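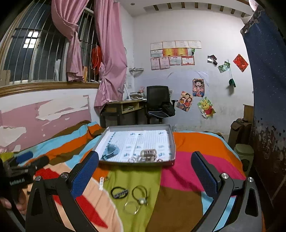
Adjunto 1. Piezas sueltas sobre la cama, delante de la bandeja: el coletero negro con banda a rayas, la goma con perla y la pulsera transparente.

Inicio Pedidos Recambios Incidencias Contacto
Buscar en incidencias... Buscar
Tiempo de lectura: 4 minutos

Incidencia 106 — Organizador Walolus, las piezas pequeñas pasan por debajo de los separadores
Estado: cerrada
Producto: Walolus para cajón, versión con separadores móviles
Comprado en: tienda Jelden

Mensaje inicial

Compré el organizador en diciembre para el cajón de los accesorios del pelo y la bisutería. El cajón tiene unos 70 cm de ancho y el organizador entra bien. El problema es que los separadores no llegan al fondo. Queda una rendija y por ahí se cuelan los anillos finos y las gomas. Al abrir y cerrar el cajón se mueve todo hacia delante, y a los pocos días las cosas pequeñas están mezcladas y los anillos enredados con las pulseras.

He vaciado el cajón encima de la cama y estoy volviendo a clasificar. Voy pasando las cosas a una bandeja baja con un papel en el fondo. Lo que no sé es si el separador está mal montado o si viene así de fábrica.

Lo que ya he probado:
- Quitar los separadores y volver a ponerlos. Sigue igual.
- Darles la vuelta. La ranura queda arriba y el separador se cae.
- Poner un papel doblado debajo. Funcionó dos días y luego se desplazó.

Respuesta de Stinasier, atención al cliente

Gracias por el detalle. Para descartar un error de lote necesitamos saber el largo del separador, de punta a punta, sin contar las pestañas. También si las pestañas tienen una muesca en la parte inferior. En el modelo correcto las hay en los dos extremos.

Mientras tanto le recomendamos no guardar piezas finas en la fila delantera.

Mensaje del cliente

El separador mide 79 mm. Muesca solo en un lado. Los cuatro son iguales.

Aprovecho para preguntar otra cosa. Las pinzas con dientes se enganchan en la base textil del organizador y al sacarlas arrastran lo que tienen al lado. En la bandeja con papel eso no pasa, la pinza sale limpia. ¿La base se puede quitar?

Respuesta de Stinasier

Con esa medida y una sola muesca, los separadores corresponden al modelo Gautam, que lleva un fondo más alto. Por eso en el Walolus quedan levantados. Es un error de embalaje y le enviamos el juego correcto sin coste. No hace falta que devuelva los otros.

Sobre la base: sí, se retira. Va sujeta con cuatro puntos de cierre, uno en cada esquina. Tire primero de las esquinas traseras. Se puede usar el organizador sin ella, aunque las piezas resbalan más. Otros clientes la sustituyen por papel cortado a medida.

Para volver a llenar el cajón sugerimos este orden:
1. Separar lo metálico fino (anillos, cadenas, pulseras rígidas) y desenredarlo antes de guardar nada.
2. Poner las gomas y los coleteros juntos. Los que llevan adornos con piezas metálicas, en un hueco propio, que rozan.
3. Las pinzas con dientes, cerradas y con los dientes hacia abajo.
4. Pasadores largos en el compartimento alargado, en una sola capa.

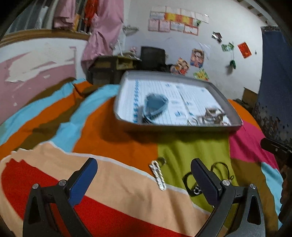 Adjunto 2. Pasador plateado de textura trenzada o de cuentas, fuera de la bandeja.

Mensaje del cliente

Duda con el punto 4. Tengo un pasador estrecho que no sé dónde poner. En el compartimento alargado se queda suelto y se va de un extremo al otro. Con las pinzas de dientes se engancha.

Y otra, por si le sirve a alguien: sobre una colcha de muchos colores las piezas transparentes casi no se ven. Una pulsera transparente la estuve buscando un buen rato. Ahora lo primero que paso a la bandeja es lo transparente y lo pequeño, y dejo fuera hasta el final lo grande.

Respuesta de Stinasier

Para el pasador puede acortar el compartimento alargado con uno de los separadores nuevos, colocado en la penúltima ranura. Si aun así se mueve, crúcelo en diagonal.

El envío con los separadores sale el martes. Tomamos nota de lo de las piezas transparentes para la hoja de montaje — hasta ahora solo decía "vaciar el cajón sobre una superficie plana".

Mensaje del cliente

Recibidos los separadores. Tienen muesca en los dos lados y llegan al fondo. He hecho la prueba con el anillo más fino, abriendo y cerrando el cajón varias veces, y no pasa.

He quitado la base textil. Las esquinas traseras salieron bien, la delantera izquierda costó más y el cierre se quedó un poco doblado. No afecta. En su lugar he puesto papel de cuaderno cortado a medida.

Los anillos los he dejado aparte en un hueco pequeño, y las pulseras en otro. El pasador está en diagonal, como decían. La separación en la penúltima ranura me quitaba demasiado sitio.

Por mí se puede cerrar.

Nota de cierre

Causa: separadores del modelo Gautam embalados en una caja de Walolus.
Solución: envío del juego correcto. Base retirada por el cliente.
Pendiente: avisar a Jelden para que revise las cajas del mismo lote que tenga en tienda.

Incidencia anterior | Incidencia siguiente | Volver al listado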